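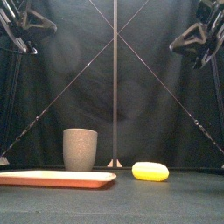
**Oanh Trịnh**
Lab instructor, Robot Manipulation

# Handout 6: Comparing two finger designs on the two-arm station

Read this before your lab slot. You will need the arm check sheet from Handout 5 and a pencil. Pens have a way of ending up on the mat, and the ink does not come off.

## What we are testing

The station has two arms of matching build, and for this lab we keep the hooked fingers on both. In the second hour you swap the right arm to the Korkus pads, which are flat and soft. The question is simple: for a given object, which finger holds it with less squeezing and fewer drops?

Most groups expect the pads to win everything. Last February's section logged 2,970 grasps over the term, of which 2,765 were good enough to keep. The pads did better on the cup and worse on the tray. Your numbers may differ, and that is fine as long as your log shows how you got them.

## Objects

Use the tray with the orange sides, the speckled cup and the yellow piece. Put them near the back edge of the table, with the tray on the left, the cup behind it, and the yellow piece on the other side of the pole. Leave the front of the table clear so the arms have room to set things down.

- **Tray.** Long and shallow. The rim is the only part the fingers can get hold of easily. Try one arm first, then both.
- **Cup.** No handle, and wider at the top than at the bottom. A grip near the rim tends to slide if the fingers close straight across. With the tray in front, part of the cup is hidden from a camera at table height, so pick your grasp point before you come down.
- **Yellow piece.** Lies on its side. Grip it across the middle, where the lighter band is.

## Start position

Both arms start high, grippers empty, fingers pointing down and in toward the middle of the table. They do not have to be at exactly the same height. What matters is that you return to the same start for every trial – otherwise the approach times can't be compared.

Do not touch the pole or the crossed cables behind the table. If an arm comes near either one, stop the trial and back out by hand control. Rodrigo Manzano handles all changes to the rig. Ask him, even for a loose screw.

## Procedure

1. Load the Skindodberg controller profile for hooked fingers. The profile name is on the check sheet.
2. Run the open and close test on each side with nothing between the fingers.
3. Do 10 grasps per object. The left arm takes the tray and the cup, the right arm takes the yellow piece.
4. Lift, hold, and set down on the front part of the table. Put the object back by hand.
5. After each grasp, write down the result, the closing force and any slip.
6. Change the right fingers to the Korkus pads and load the matching profile.
7. Repeat the yellow piece with the right arm. Then do the cup with the right arm, moving it to the right side of the pole first.

Step 7 changes two things at once for the cup, the fingers and the arm. Say so in your report. If you have time left, run the cup on the right side with the hooked fingers as well, which gives you a fair comparison.

## Scoring

| Score | Meaning |
|---|---|
| 2 | Lifted, held and set down upright or flat |
| 1 | Lifted, but slipped or turned in the grip |
| 0 | Missed, dropped or pushed away |

A grasp stopped by the operator is not scored. Mark it with an S and run it again. One group last term counted its stops as zeros, and we had to take the whole set out of the totals.

## Force setting

The closing force on this controller is a raw value with no unit. Start at 1,814 for the hooked fingers and go down from there until the yellow piece begins to slip. For the pads, use the start value in the profile. Raw values from the two profiles are not on the same scale – do not plot them on one axis.

## Report

Two pages, one per group. Include your score table, the lowest force that held each object, and a short paragraph on one grasp that failed. Describe where the fingers touched and which way the object moved. Send it to Phúc Triệu before the next lab, with the raw log attached.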